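Pekudley Workshop Course
Unit 4: Setting Up and Looking After a Pair of Hand-Held Grippers
Handout, 24/02/2023

Welcome back! Last unit was all theory, so you'll be glad to hear that this one is mostly hands. By the end of it you should be able to take a pair of grippers off the shelf, check them over, get them talking to each other and put them away in a state the next group will thank you for. Bring the log sheet from Unit 3 and a soft brush.

Before you start

Read the Dutosico setup card all the way through once before you touch anything. The card is short, and the order of the checks matters more than it looks. Work in twos if you can. One of you holds, the other looks, and then you swap.

1. Fingers first

Turn the gripper so that the fingers point away from you and look at them from the underside. Close them slowly and watch the tips. They should come together in the middle, with neither one sliding past the other. Open them, close them again, and do this 4 times before you write anything down. A finger that is slightly off will often behave on the first squeeze and wander on the third (I love this check, it teaches you so much about the linkage for so little effort).

Look at the pads too. The mesh-textured panels collect fluff like you wouldn't believe. Brush along the panel, never across it, and don't use solvent.

While you are down there, look at the grilles in the housing. Brush them out with the gripper switched off.

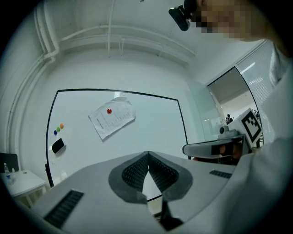
2. Marker and camera

The marker has to stand square on its mount and be clean right out to the white border. Wipe it with a dry cloth. If a corner has lifted, replace the whole marker – pressing it back down with a thumb works for one session and then costs you an afternoon.

Check the camera module next. Nudge it gently with one finger. If it moves, stop and tighten the mount, then redo the calibration from the top. Any calibration done with a loose camera is worthless, however nice the numbers are.

Our pass mark for calibration is a score of 80. If you get 78, you have not passed! Clean the marker, check the light in the room and run it again. Glare is the usual suspect.

3. Two grippers together

Now the fun part. Hold one gripper steady and bring the other into view so that its marker faces the first one's camera. Move slowly, tilt the marker a little each way, and keep it in view the whole time. The tracking should follow without jumping. Swap roles and repeat, because a pair that works one way round can still fail the other way.

Things to note on the log sheet:
Which gripper was held still
Whether tracking dropped out, and at what tilt
Any play in the fingers after the run
Anything that felt different from last time, even if you can't say why

Give yourselves plenty of elbow room. If you are wearing a headset, remember that it sticks out further than your face does when you lean in over the gripper to look at the fingers. 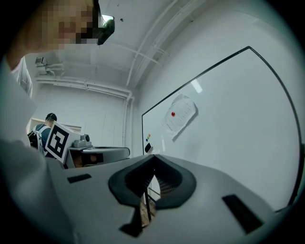
Þórarinsdóttir asks whether the finger check has to be repeated after every run, or only at the start of a session, as the group at Prarnstead was taught in September.

Good question, and the card is vague on it. Do the full check at the start and a short one (two slow squeezes, eyes on the tips) after each run. The pads settle as they are used, and I want you to catch a drift early, while it is still a matter of one screw.

4. Putting away

Switch off, brush the pads, wipe the marker and leave the fingers open. Fingers stored closed press their pads out of shape. Log the run count; at 146 runs the pads are changed, whether they look tired or not.

For next time: read the section on linkage wear and bring one filled-in log sheet per pair. We'll be taking a finger apart!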